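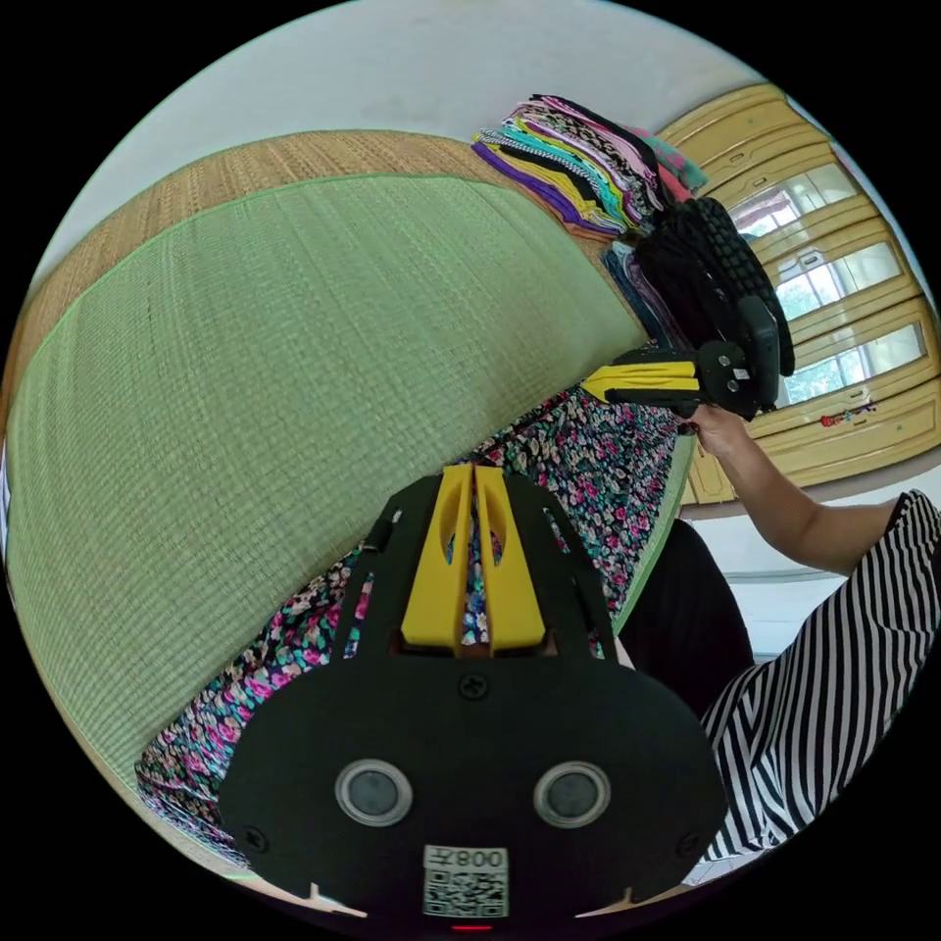 Check-list sécurité avant une soirée dédicace (version commentée)

J'organise des lectures de thrillers à la librairie Bisach depuis un moment, et je finis toujours par refaire la même liste sur un coin de ticket. Alors la voilà au propre, avec mes remarques (longues, pardon !).

1. Issue de secours côté réserve – OK
Dégagée, porte testée deux fois. Attention aux cartons du dernier Starnov, on a tendance à les empiler pile devant le jour de la livraison.

2. Jauge – OK
47 places assises, pas une de plus. Je sais, pour un roman d'espionnage spatial tout le monde veut venir, mais les gens debout dans l'allée, c'est non.

3. Table de dédicace – À REVOIR
Un pied bouge. J'ai calé, mais j'aimerais une vraie réparation avant jeudi. 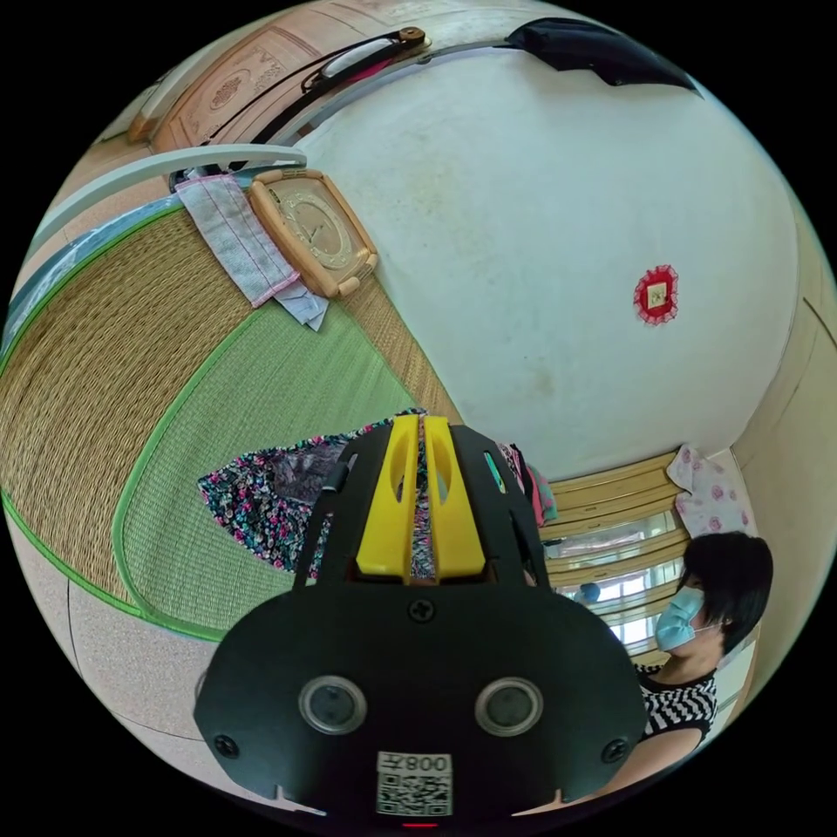
Étiquette 008Z, doigts jaunes

4. Piles de livres – OK
Maximum 12 exemplaires par pile pour les grands formats. La trilogie Palamarchuk est épaisse comme une brique et ça glisse, les jaquettes brillantes, c'est une catastrophe !

5. Câbles du micro – À REVOIR
Scotchés au sol sur toute la longueur sauf les derniers centimètres près de l'estrade. C'est évidemment là qu'on se prend les pieds. 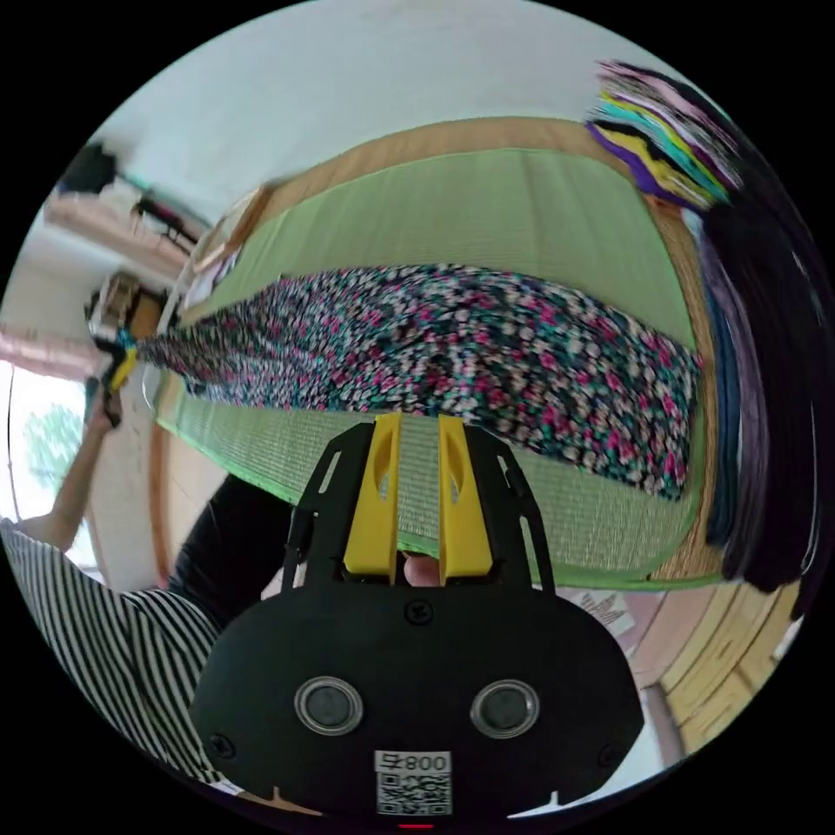 Lecture : 2 min

6. Extincteurs – OK
Les deux sont accrochés, visibles, contrôle à jour. Ne pas y suspendre l'affiche de la collection Nuvance, même si l'emplacement est tentant.

7. Escabeau du rayon polar – NON CONFORME
Un patin manque. Je l'ai rangé en réserve avec un mot dessus, merci de ne pas le ressortir « juste pour attraper un poche ».

8. Éclairage de sortie – OK
Vérifié à 18 h, salle éteinte. On voit bien les marches.

Il reste donc trois points à régler. Je repasse la liste une heure avant l'ouverture des portes, tournevis en poche.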